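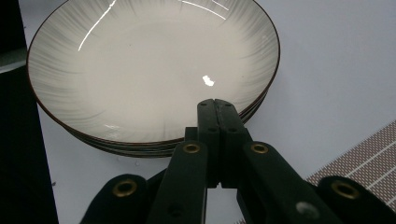

Figure 1. A stack of ceramic plates on the table. The top one is a wide, shallow dish in cream glaze with gray brushstrokes and a thin brown rim line.

3.2 Why people stack the way they do

I should say up front that I never planned to write a whole section on stacking plates. The study was supposed to be about putting dishes away, and I thought of the stack as the boring bit in the middle. Then Tomomi Yoshida and I sat down with our notes from the Gronham kitchens and found we had both filled pages with it – who stacks at the table, who carries plates over one by one, who gets told off for doing it wrong.

We visited 30 households, and I asked each of them the same loose question: what makes a good stack? Most people laughed and then talked for ages (one man got every plate he owned out of the cupboard to show me). The word that kept coming back was "matching." People like plates of the same shape on top of each other, and Figure 1 is a fair picture of what they mean. The brown rims of the lower plates show as bands under the top one, and the rims step down slightly, so you can pick out the edge of each plate from the side. Several people told us they check a stack by looking at the rims. If the bands run parallel, they leave it alone. If one tilts, something is wrong lower down, usually a fork or an odd saucer.

Shallow dishes with a sloping wall came up a lot too. People were split on them! Some love how they nest, and others say they grab each other and make a horrible scraping sound when you pull one free. Atif Warraich, who did the second round of visits in November, heard the scraping complaint so often that he gave it its own code in our notebook. We kept that code in the final set, although it overlaps with "noise" and I still go back and forth on whether it should.

Decoration matters more than I expected. With a pattern like the one in Figure 1, where the brushstrokes are darker toward the rim and fade to plain cream in the middle, people said the edge was the part they enjoyed seeing in the cupboard. One woman told me she puts her nicest plate on top even though it is never the one she uses. She lifts it off, takes the one below, and puts it back, every single dinner. We wrote this up as "top plate care," and 2 of our pilot households did the same thing, which made me feel better about giving it a name.

The interviews gave us 1295 coded remarks in all, and I won't go through them here. The remarks about height are taken up in section 3.3, along with the question of where a stack waits before it goes back in the cupboard.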